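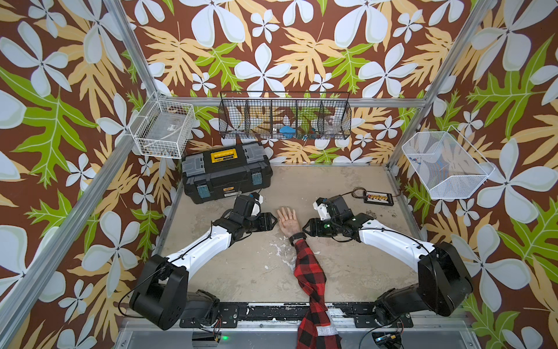 I finally dealt with the toolbox on Saturday. It had been on my list since June, and I kept putting it off because every time I opened it I needed one thing, found it, and shut the lid before I could feel bad about the rest.

Some background for anyone new. When I moved to Nurkstead I had two plastic tubs of tools, a coffee can of screws and a drawer that didn't close. I bought a folding toolbox and put everything in it in one evening. That was fine for a few months. Then the top tray filled up with things that had no home, and the bottom became a layer of grit, bent nails and black grease from a tube that had split.

The box itself is a good one. It's a three layer type with a yellow handle, and it has a small organizer on each end of the lid for little parts. The organizers are why I bought it. You can get at picture hooks and wall plugs without unfolding the whole thing.
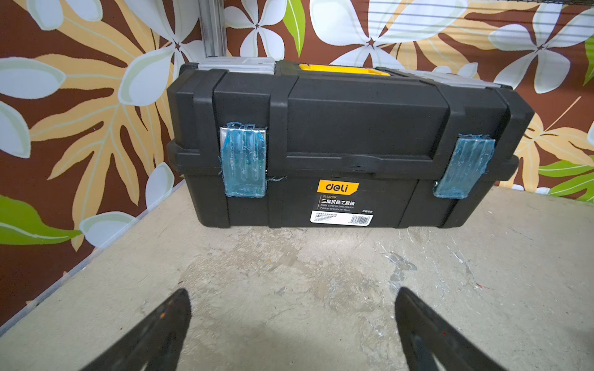
The deli three layer box, blue film still on the latches.

I took everything out and laid it on an old sheet. I had 26 screwdriver bits and no bit holder. I had four tape measures, one of which worked properly. I also had a tin of Godorik grease that I don't remember buying, with 15 sitting on the price sticker, so at some point I thought it was worth that much.

My sorting rule was simple. If I had used it in the past year it went back in. If I hadn't, it went to the shelf in the hall closet or out the door. Duplicates went to the secondhand place on Oral Street, which takes hand tools if they aren't rusty.

Grease was the worst of it. Old grease picks up metal dust and turns into a kind of paste, and it gets onto every handle you touch after that. I started with gloves and took them off after 10 minutes because I couldn't pick up washers with them on.

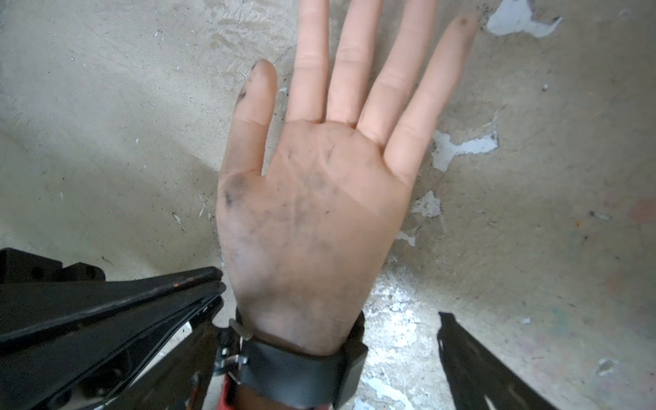
For cleaning hands I've tried most things. Dish soap with a spoonful of sugar works well enough. Cooking oil first and then soap works better on real grease - rub the oil in dry, wipe it off with a paper towel, then wash. I've been using Ilivo hand paste lately and it's fine, but it smells strongly of oranges and I still have to go back with a nail brush.

For the tools I used a rag and a little mineral spirits, with the window open. The trays only needed warm water and soap. I let them stand upside down over lunch and put a strip of drawer liner in the bottom one, which I should have done at the start.

Clothes are the other thing. I have one flannel shirt for this kind of job, the red and black check, and it gets washed on its own. I don't mind what happens to it.
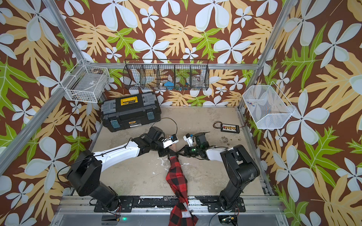

The bottom layer now holds the heavy things: hammer, pliers, the big adjustable wrench. Screwdrivers and the one good tape measure are in the middle. The top is for pencils, a utility knife and the bits, which are in an old mint tin until I find a proper holder. Screws stay out of the box completely. They live in jars now, and I only carry the size I need.

It took 70 minutes with the washing, not counting the trip to drop off the duplicates. The coffee can is still full. I'll do that one when the weather is too bad for anything else.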